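February 19, 2019

My Pulmont soundbar got a firmware update overnight and has decided it is a different soundbar. The bass used to sit at 2, where I like it, and now 2 means the downstairs neighbor texts me. The app wants a new password before it will discuss the matter.

I paid extra for this thing in July, over the Valine, for the "adaptive room tuning." It has adapted to some other room.

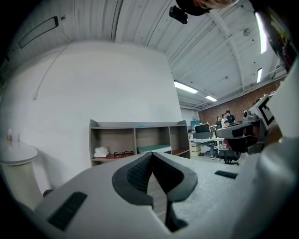 The support forum has 1,133 replies on the subject – most of them from people saying "same." Marijke Baert says to unplug it for a night. I'm up to two nights and it's very peaceful.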